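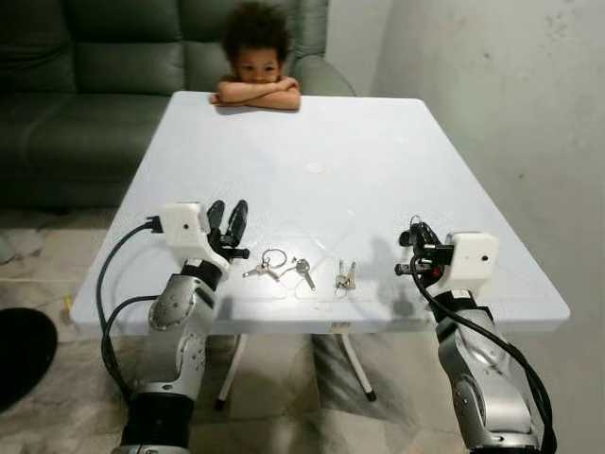 Selley Mill update. Muvent is still in talks for the old Selley site, we hear, tho nothing signed yet. Plan on the table is 200 apartments, 15 percent of them affordable, plus shops along the rail side. Neighbors want more parking and less height — seven stories is the number going around.

Yasuo Yoshida of Gelbridge, the current owner, says no comment until the zoning vote in January. Fair enough.

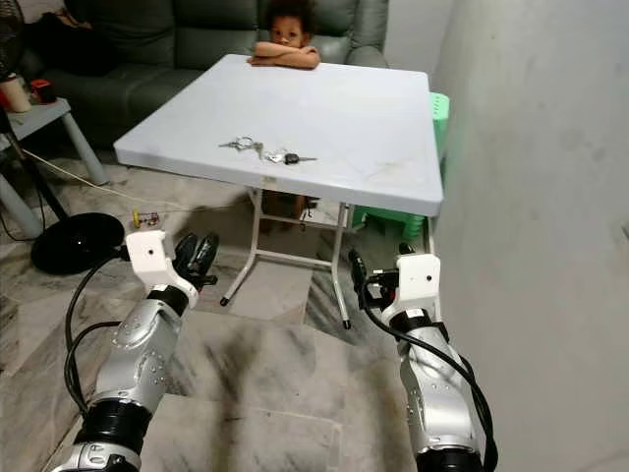 Two sets of keys on the table.

Traffic study is due before the vote. Copies at the front desk once we recieve them. Comments to the planning office by 7 p.m. the night of the hearing.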